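Hjalti Riis
October 8, 2025

1/ A short thread on running an old desktop tower as an overnight backup machine for a small office. I have kept one going at Kelari for six years and get asked for the details often enough to write them down.

2/ The job is dull. Every evening the file share is copied to the tower, changed files only. Once a week a full copy goes to an external disk, which then leaves the building. There are 52 of those full copies a year and we keep the last 6.

3/ The software is rsync and a shell script. The script is 300 lines long, most of it checks. It refuses to start if the target disk is not mounted, if free space is under a fifth, or if the previous run left a lock file behind.

4/ The mount check matters most. Without it, rsync will happily write to the empty folder where the disk should be and fill the system drive. I did this once. Recovery took an afternoon and a borrowed keyboard.

5/ The run starts at 2359. I would have picked a later slot, but the accounts package made by Stemitz closes its files one minute before midnight and opens them again at half past. Copies taken outside that window have failed to restore.

6/ Restores are the part people skip. On the first working day of each month I pull one folder from the newest copy and one from the oldest, then compare checksums against the live share. Differences should all be explained by edits. Write the result down somewhere other than the backup machine.

7/ Power. An idle tower wastes electricity all day for a job that lasts a couple of hours. Ours is set in the BIOS to wake on a timer and the script shuts it down at the end. If the coin cell on the board goes flat, the clock resets and the machine never wakes. Change the cell before it fails.

8/ Alerts. The script sends a mail when it finishes, good or bad. A mail that only arrives on failure tells you nothing when the machine is off. Plolilham, the other office on our floor, had silence for most of a winter and took it for success.

9/ Disks. Buy two of the same size from different makers, or at least from different batches. Label them on the edge that faces out. SMART figures are worth logging, but I only act on reallocated sectors and pending sectors. Temperature I look at in summer.

10/ Dust. Twice a year the side comes off. Shut down, pull the mains lead, hold the power button for a few seconds, then wait. Hold fan blades still before using compressed air. Short bursts, can upright.

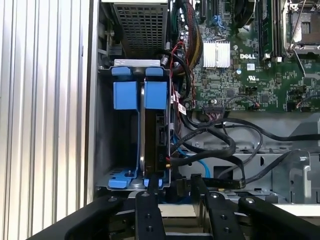 Dell desktop case, opened up.

11/ While it is open, press each SATA plug home at both ends. A loose data lead shows up as CRC errors in the SMART log long before the disk drops out. The count does not go back down after you fix it, so note the value and watch for change.

12/ Encryption. The weekly disk is encrypted with LUKS as it travels in a rucksack. The passphrase is on paper in two places, and the header is backed up separately. A damaged header with no copy means the disk is finished, passphrase or not.

13/ Retention was argued over. Adugna, our bookkeeping firm, wanted year-end copies kept apart from the rotation. That is sensible — a rotation of weekly copies is no use to someone asking for a figure from two years back. Year-end now goes to its own disk, read-only.

14/ Things I would change: ZFS in place of ext4, for the snapshots and the scrubbing. I have put it off because the tower has little memory and the present arrangement works. It is on the list for November.

15/ Script goes up once I have taken the hostnames out. Questions about tape will be read but I have no experience with it.

More from Hjalti Riis
Reading a SMART log without panicking
Why the office printer has its own subnet
Labelling network cables at both ends
rsync flags I use and two I have stopped using
Replacing a coin cell without losing BIOS settings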